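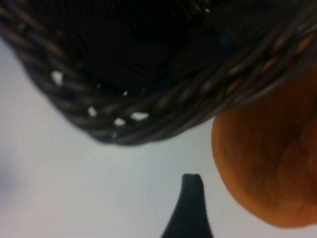 Why keep the episodes where the first grasp fails?

The model must also learn what to do after a bad start. If it sees only clean grasps, it has no example of a second try, and in our last test it stopped moving after the first miss. So we keep the failed grasp when the operator recovers inside the same episode, and we throw it away when a person has to reach in and help.

Notebook, basket task, January 2023

Today's total is 191 episodes saved. I removed 2 from this number already, both with a wrist stream that was shorter than the joint log. They are in the folder "check" and not deleted, so Rogério can look at them before he changes the recorder.

Task text for all of them: "put the orange fruit in the basket". I would like to have a second wording. Saxena training takes the sentence as input and with only one sentence it will learn to ignore it. I wrote four candidates in the shared sheet. Please add yours, but keep them short and how a person would say them in a kitchen.

Start positions. In the morning I placed the fruit by hand wherever I wanted, and when I plotted the positions at lunch they made a small cloud close to the basket. This is a habit of my hand, I think. After lunch I used the random list from the Tronell script and followed it also when the position looked inconvenient. The afternoon plot is much more even. I suggest that we use the list from the first episode next time, and that the morning part gets the tag "hand_placed" so it can be weighted down.

Basket. The dark weave is difficult for the wrist view. With auto exposure the image goes brighter when the gripper comes near the basket, and the light parts lose their detail. I fixed the exposure at the value we used for the Rombridge set and did not touch it again. The inside of the basket stays almost black with this value. I accept it for now, the policy needs the rim more than the bottom.

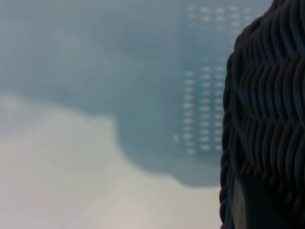
Wrist view, close to the weave. Braided border on the left side of the basket.

When the gripper is this close, the basket takes a large part of the view and the table is out of focus. Rogério asked if such images are useful or only noise. My opinion is that they are useful, the policy will arrive at the same place by itself sooner or later and it should have seen it before. But we should look at how long the operator stays there. In my own episodes I slow down a lot near the rim, and then many almost equal images come one after another. I will try to drop the steps with very small joint motion and compare.

Operator notes. My episodes became shorter during the day, so there is a learning effect of the person inside the data. I do not know how to correct for it. For now the session order is stored in the metadata, field "op_index". Grirkard exports lose this field, be careful with it.

Storage: the disk on the recording computer was nearly full by evening. One session takes up to 800 GB if the raw streams stay uncompressed, so the copy to the server must finish before anybody starts a new one.

The target is 3,000 episodes by March. With the speed of today it is possible, if the resets do not become slower.

To do:
- second and third wording of the task
- tag for the morning episodes
- ask Rogério about the short wrist streams
- small motion filter, first on a copy
- one session with the basket turned, same position list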